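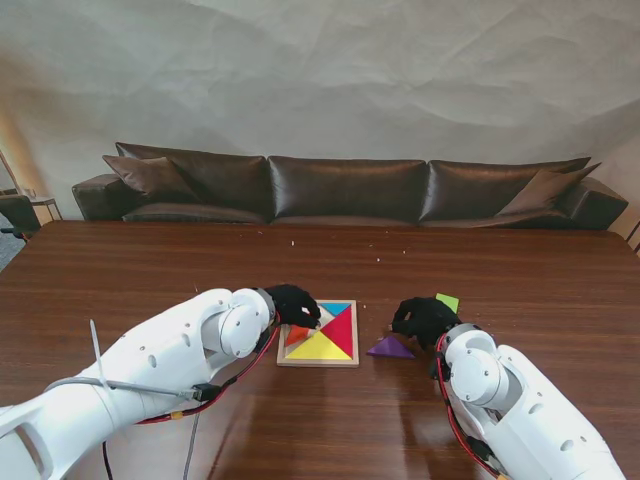 Altis is a two-screen movie theater on the main street of Whitcombe. We show new independent films, foreign films with English subtitles, documentaries, and older titles in restored prints when we can get them. The building has been used for movies, off and on, since the days of silent pictures.

The theater was closed when a group of local residents took over the lease and reopened it as a nonprofit. The larger room now has 285 seats. The smaller one used to be the balcony and was walled off as a separate screen before our time. It has its own stairs, and the projection booth sits between the two.

**What we show**

We book most films for one week and hold them over if people keep coming. The program changes on Friday. About half of what we play comes from outside the United States, and we show those films in the original language. We don't show dubbed versions except at the Saturday family matinee, where many of the children are too young to read subtitles.

First features get a regular place on the schedule. A new director's movie often plays a festival or two and then disappears, and a town this size would never see it on a big screen. We set aside Monday evenings for them. Tickets on Monday are cheaper, and there is usually a talk afterward in the lobby – it ends when the staff need to lock up.

Every April we run a short festival of our own. Last year it had 23 films over one long weekend, including two programs of shorts made in the county. Entries for the shorts open in the fall and there is no fee.

**Clorar**

Clorar is our film club for high school students. It meets after school in the smaller room during the school year. Members watch a film, write a page on it, and choose one title each season for the public program. Their choices have included a Japanese ghost story, a western, and a very long documentary on a railroad strike that sold better than we expected. The club is free.

**Subtitles and access**

Captions for our local shorts are prepared by Fluvent, a small translation company with an office upstairs. Open-caption screenings of English-language films are marked OC on the schedule. Headsets for amplified sound are at the box office. The larger room is step-free from the street and has wheelchair spaces in the back row and halfway down the left aisle. The smaller room can only be reached by stairs, so if a film you want is playing there, call us and we will try to move one showing.

**How we are paid for**

Ticket sales and the snack counter cover most of our running costs. Memberships and an annual county arts grant cover the rest. We run 3 ads before each feature, all from local businesses, and then the trailers.

The box office opens 30 minutes before the first show of the day. Members can reserve seats by phone. Everyone else can buy at the window or online, and seating is unassigned in both rooms.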